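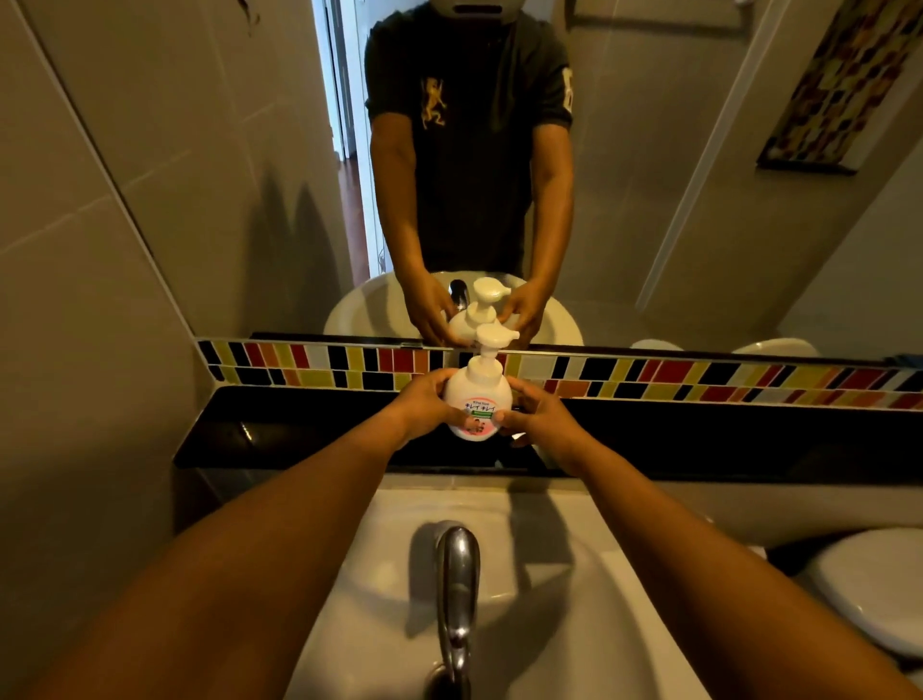 4 min read, 1 message in thread, 1 quoted

List: surstead-homekeeping
Subject: Re: Foam soap on a dark ledge, and what to do about the rings

Replying to the message about soap marks on stone and glass shelves. I've left most of it in below because I want to answer the parts separately.

> We redid the small bathroom last spring and put in a black shelf behind
> the basin. It looked great for a month. Now there is a white ring
> wherever the soap stands, and a row of dots where it drips off the nozzle.
> I wipe it every day and by evening it's back. I've tried vinegar, which
> made one patch look dull, so I stopped. The tile above it is small
> pieces with a lot of grout and that is starting to go gray at the
> bottom row. Should I just get rid of the foam soap and go back to a bar?
> The kids won't use a bar. Also the refills don't seem to foam as well
> as the first bottle did.

We have nearly the same arrangement. White wall-mounted sink, black ledge the full width behind it, then a strip of mosaic in red, orange, yellow, cream, black and white, then the mirror. The soap is the Kirei Kirei pump with the pink-red band on the label. The ledge is glossy and shows everything. I've lived with it for a few years now and have it down to something I don't think about much.

On the ring. In our case it wasn't coming from the nozzle. It was coming from the bottom of the bottle. People pump with wet hands, water runs down the side, it picks up whatever soap is on the outside and sits under the base until it dries. So wiping the ledge around the bottle does nothing for it. You have to pick the bottle up, wipe the bottle, then wipe the ledge where it was, then put it back. I hold it over the sink and wipe the body first with a damp cloth, then the neck under the pump head, then the bottom. After that a dry cloth on the ledge. It takes under a minute and I do it when I brush my teeth at night.

On the dots. Ours is a short nozzle. I turn it sideways along the ledge when I'm cleaning, but for daily use it should point out over the basin, so the last bit of foam lands in the sink. If your faucet sits in the middle, put the soap a little to one side of it so the hands don't have to go around the spout. We had it directly behind the faucet at first and everybody dripped on the chrome.

On vinegar. I would not use it again until you know what the shelf is made of. If it's marble or limestone the acid etches it and that would be your dull patch. A stone shop can repolish a spot but it isn't cheap for what it is. For everyday cleaning I use warm water with one drop of dish soap, then plain water, then dry. The drying is the part that matters on black. If you let it air dry, you get the minerals from the tap and it looks as bad as before. Our water in Surstead is hard. I don't know about yours.

On the grout. Gray on the bottom row is usually soap film and not the grout itself going bad. Try an old soft toothbrush and warm water with a little baking soda on one small section, and rinse it well. Keep it off the ledge if you can, it scratches some finishes. If the joint between the ledge and the tile has opened up, that's different and needs new caulk. I used the clear Tumel tube from the hardware store, cut the tip small, and taped both sides. Leave the tape on until you've smoothed it, then pull it right away. I waited too long the first time and had to do it over.

On refills. Two things I know of. If you top up a bottle that still has some of another soap in it, the foam can go thin. And the pump gets clogged. Run it dry, take the head off, put it in a cup of warm water and pump the water through until it comes out clear. Let it dry upside down on a towel. Use the refill meant for foaming pumps, since regular hand soap is too thick. Don't fill to the top either. Ours holds less than the refill pouch, and when I overfilled it the soap came up around the collar as I pushed the pump back in, which brings us back to rings on the ledge.

I'd keep the foam soap. A bar would need a dish, and the dish will leave a mark of its own.

Someone asked a while back about the small clear trays that Gidusmont sells for standing bottles on. I bought one in October. It does keep the shelf clean underneath, but water collects in the tray and you have to empty it, so I went back to wiping. It might work for a house where people dry their hands first.

One question of my own for the list. The mirror comes down close to the tile on ours and I'm getting small dark spots along the lower edge of the glass. Is that the silver going, and does sealing the edge stop it or is it too late by then? The mirror is from Nowakowski and they only say to keep it dry, which in a bathroom is not much help. I've stopped spraying cleaner on the glass and put it on the cloth now.

To unsubscribe or change to digest, use the link in your welcome message. Please trim quoted text when replying.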